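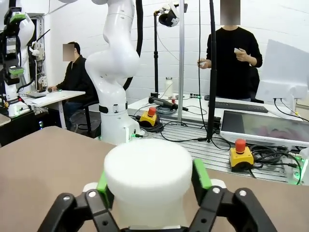

White foam cylinder held upright between two green finger pads.

DRORKCOMBE CIDER HOUSE
Pre-season cellar and press room inspection, February
Walked by: Wanda Pawłowska
With: Gerardo Longo (press room), Tadeusz Piątek (cellar)
Marks used: OK / FIX / NOT SEEN. I put NOT SEEN where I was told something was fine and could not check it myself. There are more of those than last year.

PRESS ROOM

1. Floor drains clear and grates seated
OK. Poured a bucket down each one. The grate by the door rocks when you step on it but it holds.

2. Press guard in place, interlock stops the press
FIX. The guard is there. The interlock stopped the press the first time and not the second. Gerardo says it is the cold. I have heard about the cold before. Press is tagged out until an electrician signs for it, and I want the sheet, not a phone call.

3. Emergency stop reachable from the loading side
OK. Somebody had hung aprons over it. Aprons moved to the hooks where they belong.

4. Apple mill: blades, belt, cover bolts
FIX. Two cover bolts missing. The January sheet has this marked as done. Either they were put in and came out again or the sheet was filled in at a desk.

5. Hoses off the floor, no cracking at the fittings
OK, mostly. The long red one has tape on it. Tape is not a repair. Cut it back or throw it out.

CELLAR

6. Carbon dioxide monitor working, alarm heard from the stairs
FIX. The wall unit shows a green light, which tells me it has power. Nobody could produce the last calibration slip. Tadeusz held the test button and I could hear the alarm from the third step down but not from the top, with the door shut. It needs to be heard from the top with the door shut. Until then no one goes down alone during fermentation, and that includes Tadeusz.

7. Extraction fan
NOT SEEN. The fan was running but I had no way to measure how much air it moves. The Skuvura brochure pinned next to the switch makes large claims. I would like a reading taken in our cellar, with our ducting, before I believe any of them.

8. Tank 709: manway gasket, ladder, pressure relief
Gasket OK. Ladder OK. Relief valve NOT SEEN, since the tank is full and I was not going to have it lifted for my benefit. Do it when the tank is next empty and write down who did it.

9. Tank labels match the log
FIX. The log has batch 2203 in the small tank at the back. The chalk on the tank says something else. Tadeusz is sure the log is right. He may be, but we sell this to people. Pull a sample and settle it.

10. Old stone steps (the 1898 end)
OK with a grumble. Handrail is solid. The anti-slip strip on the bottom step is curling again, same corner as every winter. A better glue has been promised twice.

BOTTLING AND STORES

11. Cleaning chemicals locked up, original containers
FIX. Cabinet locked, good. Key hanging on a nail beside it, not good. One unmarked jug on the lower shelf. Gerardo thinks it is peracetic acid. I don't accept "thinks" for a jug. It has gone to Marianna Krawczyk for disposal.

12. Eye wash bottles in date
OK. Both in date, seals unbroken.

13. Gloves, goggles, face shields
Goggles OK. The face shields are so scratched you would take them off to see what you were doing. Order new ones.

14. Bottle filler, splash screen
OK. The Jimelon rep told us the new screen never needs adjusting. It needed adjusting. Fine now, check it monthly anyway.

15. Pallet stacking
OK on the day. Ask me again in October.

COMMENTS

Bogdan Sobczak asked whether this could be cut to a single page. It could, if fewer things were wrong.

I was told four or five times during the walk that something "has always been like that." Please don't write that on a sheet. If it has always been like that, it has been on the list for a long time and somebody has been skipping it.

Items 2, 6 and 9 come first. Item 11 is partly dealt with, but the key still needs a new home. I will come back for the interlock and the alarm, and I won't say what time.

W.P.

Reply from press room (G.L.): Bolts fitted on item 4. Come and look.
Looked. They are in. Still waiting on the electrician.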